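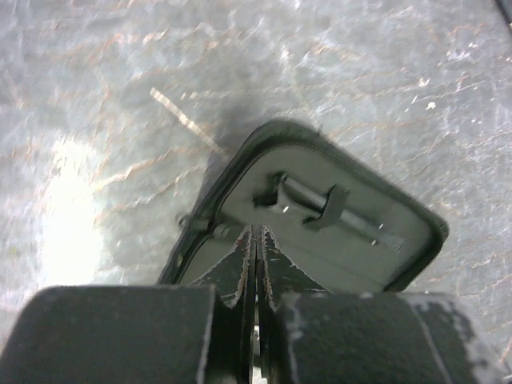

Fig. 3. Case open on the stone top, zipper edge showing.

Section 3: Opening, packing and closing your case

Applies to Bellitz zippered cases with the stiff shell, dark gray-green and black. For the soft pouch see the Cendora leaflet, different zipper, different steps.

Before you start

Clear a flat spot. Stone, table, desk, all fine. Not your lap, the shell tips over and everything slides to one corner. Wipe off grit first, grit ends up in the teeth.

CAUTION: Stone tops scratch the shell finish. Lift the case to turn it, don't drag.

Opening

1. Lay the case flat, label side down if yours has a label.
2. Find the pull. New cases ship with it parked at the end of the track.
3. Hold the shell with one hand near the pull. Run it slowly to the first corner.
4. Slow down at the corners. Most stuck zippers are stuck here. Keep the pull level with the rim, not tugged upward.
5. Go on round to the stop. Let the lid down by hand. Don't let it drop.

Note: stiff for the first week or so. Normal. Open and close it 9 or 10 times with nothing inside and it loosens up.

Packing

6. Cables first. Coil them loose, tie, lay along the long side.
7. Heavy item in the middle, flat face down.
8. Small stuff last. Nothing above the rim. If it stands higher than the rim it doesn't go in, use the larger case (part 801).
9. Run a finger round the inside of the track. Cable ends and threads like to creep in there.

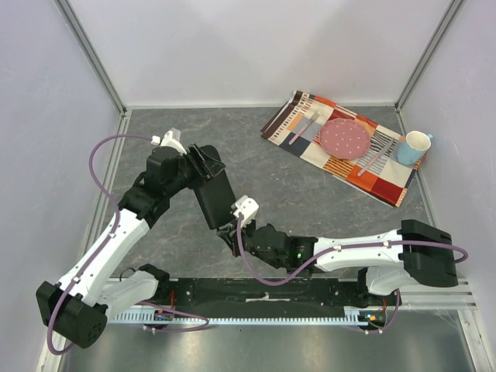 Closing

10. Bring the lid over and line up the corners before touching the pull. If the corners are off now they will be worse at the end.
11. Press the lid down lightly with a flat hand. If you have to lean on it, its too full. Back to step 8.
12. Zip in one go, slow at the corners again.
13. Check the rim all the way round for gaps. A gap behind the pull means split teeth: run the pull back to the start and try again.

CAUTION: Never force a split zipper forward. It bends the teeth and they don't bend back.

Loose threads

Short thread outside the rim: snip it with small scissors, close to the cloth. Don't pull. A thread coming out of the track itself, leave alone and see Section 5.

Cleaning

Damp cloth, little dish soap. Outside only. Dry it open, lid up, away from heaters. Old toothbrush for the zipper teeth, dry. Candle wax on the teeth is OK, a very small amout. No oil, it stains the lining.

Storage

Closed, flat, nothing heavy on top. Up to 200 days without opening is fine, after that open it and air it out.

Spare pulls and ties: order under Bornonier, not Bellitz. Part list in Section 6.

Rev. Wed 8 July. Replaces the December sheet, throw that one out, step 4 was wrong.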